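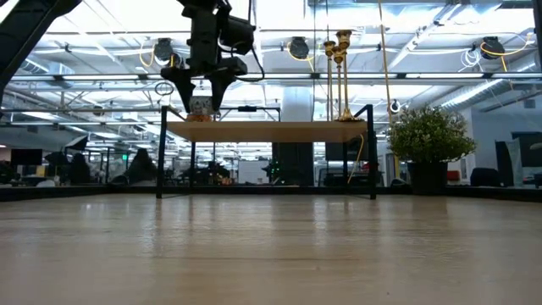
Light board on two black leg frames, on the big table

negin_t
August 25, 2022

So I've finally caught the riser bug! I've been reading this section for months and wanted to start a proper thread on small tabletop shelves for plants, because most of the build posts here are full-size stands and I live in an apartment with one good window. A black metal frame with a plain light board across it is my favorite look by a mile. It goes with everything, and the plants do the talking.

What I want to know is what people use for the board, how you finish it, and whether you bother with trays. I've got 14 African violets waiting on the answer (yes, I know, it started with two) and a trailing hoya that needs some height before it takes over my desk.

Rirkden_Rob
Welcome to the club! Violets are perfect for this. Any solid softwood board will do, but seal the end grain. People do the top and the bottom and forget the ends, and that's where the water gets in. I did mine with three thin coats of water-based poly, light sanding in between. Still going after 6 years.

oana.dinu
I'm going to disagree with Rob on the poly. It looks great until you scratch it, then water creeps under the film and you get those gray blotches and have to strip the whole thing. Hardwax oil is so much easier. Wipe it on, buff it off, and when a spot looks tired you redo just that spot. My kitchen riser gets splashed every single day and I love how it's aging.

Rirkden_Rob
Oil under clay pots though? Mine left rings in a week.

oana.dinu
Were you using saucers?

Rirkden_Rob
...some of them had saucers.

shirin_shokri
Saucers! Glazed ones! An unglazed saucer just sweats straight through onto the wood and you may as well not have it. I get mine at the flea market, old tea saucers mostly, none of them match and I think that's half the charm.

Can I also put in a word for wick watering, Negin? With that many violets you'll be so much happier. Acrylic yarn up through the drainage hole, deli container of water underneath, top it up every week or so. No wet leaves, no crown rot, and the board stays dry. The containers do add a few inches of height, so leave room if you're stacking shelves.

negin_t
Oh I love the wick idea. Does it have to be acrylic? I have a mountain of cotton yarn.

shirin_shokri
Acrylic for sure. Cotton rots and then the wick quits on you and you don't notice until the plant flops.

parisaj
Cotton has been fine for me for two winters, for what it's worth. I repot in November and change the wicks at the same time, so maybe it never gets the chance to rot. Acrylic is cheap enough that I wouldn't argue over it.

What I WOULD argue over is the height. Everybody builds these too tall! In a window you want the leaves level with the bottom of the glass or a bit above. Put violets up high in a south window and you'll bleach them. Measure from the sill, then take off the height of your pots, and build to that.

negin_t
East window here, so I think I'm safe? Good tip on measuring though, I was going to eyeball it.

parisaj
East is lovely for violets. Lucky you!

kivora_fan
Skipping the finish war entirely - has anyone tried felt dots between the metal and the wood? My board used to slide every time I dusted. I stuck little rubber ones on each side and it hasn't budged. Best tiny upgrade I've made to anything in this house.

oana.dinu
Rubber can mark a fresh finish, so let it cure a couple of weeks first. Otherwise yes, great idea.

Rirkden_Rob
Good call on the dots. And fine, I'm oiling the next one, Oana. If it gets rings I'm posting them in this thread.

oana.dinu
Looking forward to it :)

forough_e
Coming in with a question for Shirin. Do you fertilize through the wick water or from the top? I've been doing quarter strength in the reservoir and the bloom is fantastic, but I'm getting a white crust around the rims.

shirin_shokri
Through the reservoir, same as you. The crust is salts. Flush from the top with plain water once a month, let it drain in the sink, then back on the wick. Wipe the rims while you're there. And do post the blooms, please, I want to see that color!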